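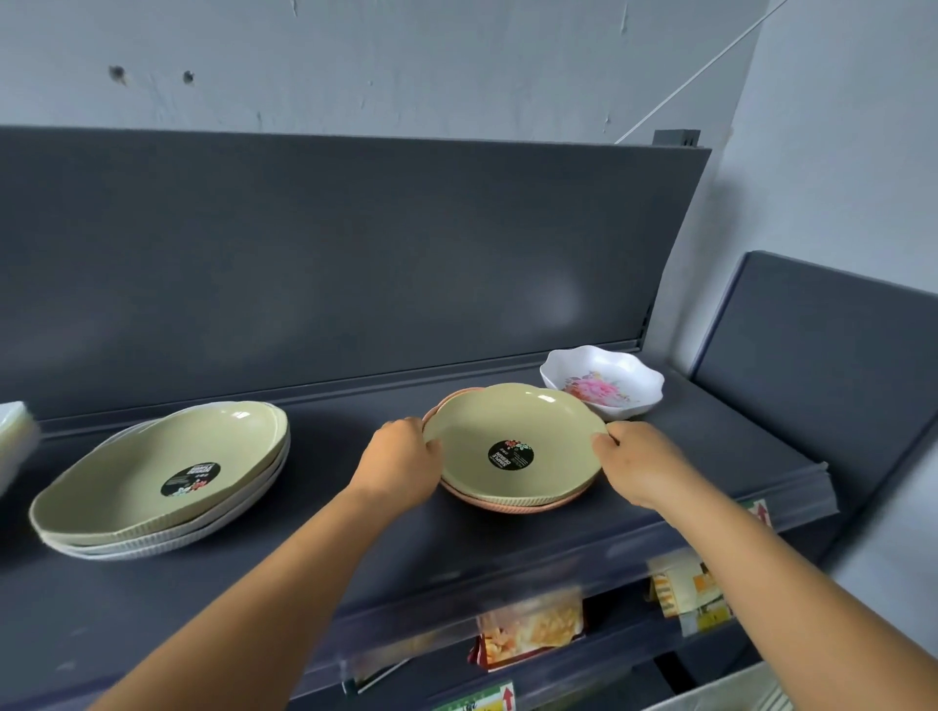
Shelf Help: the Plesedholm Robotics Club project gallery

We are a student club with a grand total of one project this year, and the project is teaching a machine to tidy a dish shelf in a shop. When we announced this in September, a few members had been hoping for combat robots. They have mostly forgiven us.

The idea came from Ekaette Sani, who spent a summer stocking shelves and came back with strong opinions about bowls. Her pitch was that any arm can pick up a block in a lab, and that if we wanted a real fight we should try thin plastic rims that nest into each other and refuse to let go. She was right about the fight.

Most of the work so far has been done by people. We record ourselves straightening shelves from a head-height view, cut the recordings into short clips, label each clip, and feed the lot to a learning program named Vanance. At last check we had 310 usable clips and 88 that went in a folder called "why." A good clip runs 15 seconds or less. Anything longer usually has somebody stopping to think, and Vanance has picked up stopping to think with alarming speed.

The pages that follow the first session are on the club drive under Gruridwood, which was the only folder name left that hadn't been used for a pizza order.
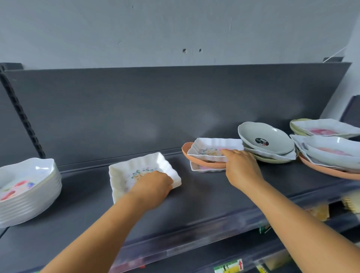

Two hands, a lot of scalloped rims, and a small flowered dish parked on a peach-orange tray. Labeled "rearrange, tilted stack."

Tilted stacks are our least favorite category and the one we need most. A neat stack has one obvious grip, left rim and right rim, and Vanance gets that move on most tries in simulation. Lean one dish against another and it proposes grabbing the shelf.

Onyekachi Omoregie wrote our labeling guide, which began as a single page and now has a section on what counts as "touching." A fingertip resting on a rim is touching. A fingertip pressing on a rim is "pressing," and gets its own tag. We argued over this for 35 minutes, and the minutes of the meeting record only "discussed fingers."

Coming up: wrist angles, which we've been putting off, and a first try on the club's real arm, known as Đorđević after a vote that got out of hand. It can lift one bowl. It can't yet put one down in a way we would call voluntary.

New members are welcome at any session. No coding needed for the shelf work, but please roll up your sleeves, as the tracking software still thinks cuffs are dishes.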